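Research > Papers > Ogbonna, The Convalescent House at Brostura > Section 3

3. The Ladies' Linen Fund and the running of the house

Readers who have followed the story as far as the opening of the convalescent house at Brostura will remember that the building itself was paid for in one go, by a single generous legacy, and that almost no thought had been given to what would happen once there were patients in it. A house that takes in people who are well enough to leave an infirmary and still too weak to go home has wants of its own. It needs rather little in the way of physic, and a great deal in the way of coal, broth, mending and clean sheets. The infirmary managers in the town seem to have been taken by surprise by this, and the earliest letters between them and the matron are, for the most part, letters about laundry.

The house opened with 10 beds, all of them on the upper floor, which was a nuisance for anyone recovering from a broken leg. Each bed was allowed a change of sheets when a new patient came into it and at no other fixed time. The matron wrote back quite sharply on this point (her copy of the letter is kept in the same bundle as the coal bills, and has taken on a good deal of their dust), and asked the managers whether they would care to sleep under such an arrangement themselves. No reply to that letter has been found. What we do find, a few months afterwards, is the first mention of the Ladies' Linen Fund.

It would be easy to treat the Fund as a small charity of the usual Victorian sort, and earlier accounts have tended to give it a kindly sentence before moving along to the surgeons. I should like to spend rather longer with it. The Fund's minute book and its two surviving cash books show that it paid for a good deal more than linen. Within its first few years it was buying flannel for nightgowns, oilcloth for the passage floor, a mangle, a second-hand piano (this was argued over at some length) and, every August, a quantity of soft fruit for jam. The jam was made in the house kitchen by patients who were fit to stand, and the surplus was sold at the gate.

The subscription list for the fifth year gives 204 names. It is a pleasing document to work through, and I confess I have gone back to it more often than this section strictly required. A handful of the names are those of mill owners' wives and daughters, as one would expect. Far more belong to shopkeepers, schoolmistresses, widows with lodgers, and women in service who gave pennies. Many had a plain reason for giving, in that they or someone of theirs had been nursed at the house, and small notes to that effect are squeezed in beside the sums: "for my brother's sake", "with thanks for Mother", "the eggs were very good". The managers' own annual reports, printed in the town and sent out to grander supporters, mention none of this.

3.1 Who decided what was needed

The Fund's money came with opinions attached. Its rules said that goods should be bought by the ladies themselves and sent up to the house, so that the infirmary managers never handled the cash. In practice this meant that the matron wrote her lists twice, once for the managers and once for the Fund, and she became very skilled at judging which of the two was likelier to say yes. Blankets were asked for from the managers, who understood blankets. Curtains, hairbrushes and writing paper were asked for from the Fund.

A longer quarrel arose over visitors. The managers wished to keep the infirmary's own hours, with the doors shut to families for most of the week. The Fund took the view that a patient who was mending ought to be getting used to company again, and that a tired mother who had walked out from the town should not be sent away from the gate with her basket still full. The matron appears to have sided with the Fund without ever quite saying so. Her day book simply records people as having "called", at all sorts of hours, and in one week of bad weather two of them stayed the night.

How far the medical officer approved is hard to say. He rode over to see the patients and left short notes, nearly all on diet, and he had a particular fondness for ordering porter. I have found only one remark of his on the comforts supplied by the Fund, a grumble that the piano could be heard from the room where he listened to chests.

It should be said that the sources lean one way here. We have the matron's papers and the Fund's, both carefully kept, and from the managers little beyond their printed reports. A fuller account of their side may yet turn up among the estate papers, which were still being sorted when this section was written.
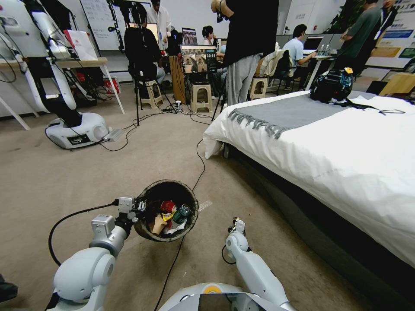
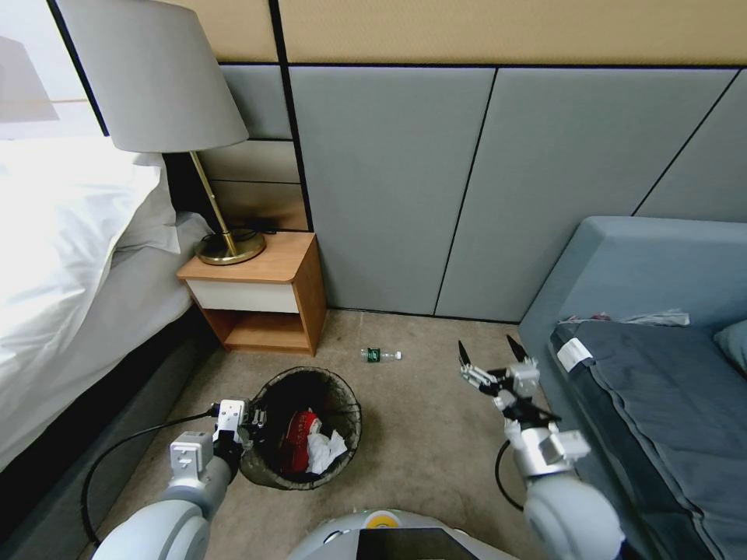
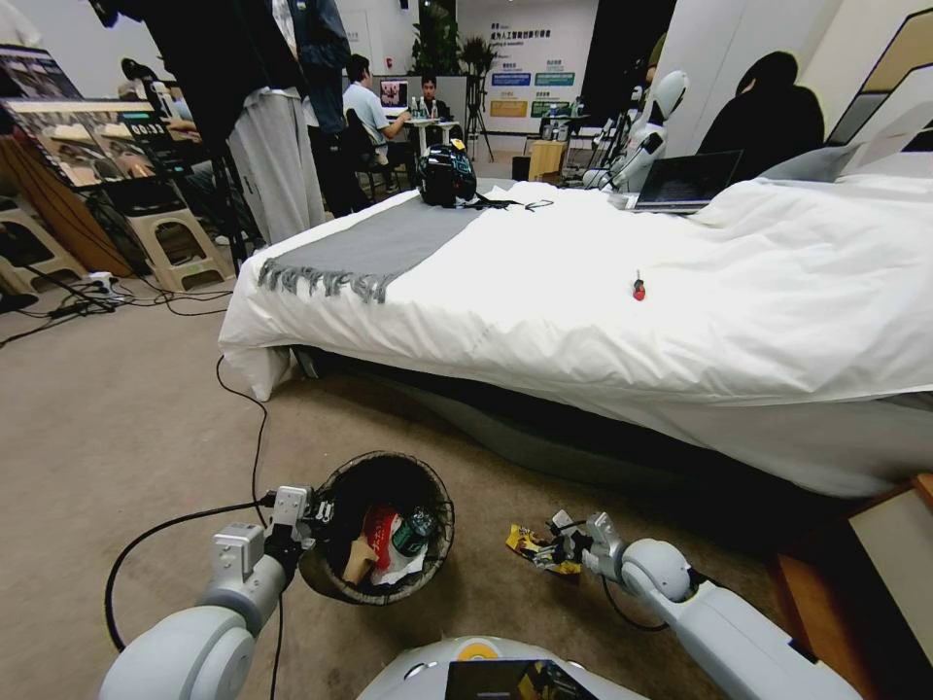
Figure 3. Waste basket in a carpeted room, three views.

Department of Medical and Nursing History, Stedia College

The Fund's last entry is a modest one, a payment for tape and buttons. By then the house had passed to a larger board, which bought its linen by contract and had little use for a roomful of ladies with strong views on flannel. The remaining balance was spent on a bench for the garden. The minute book was handed to the last secretary's niece, along with the key to the linen press, and it is through her family that both came into the college's keeping. The next section takes up the new board and its building plans.

Related items
Broth, porter and the sick diet at Brostura
The Rendex laundry contracts: a note on sources
Matrons' day books in the Stedia collection
Gate sales and small charities: a reading list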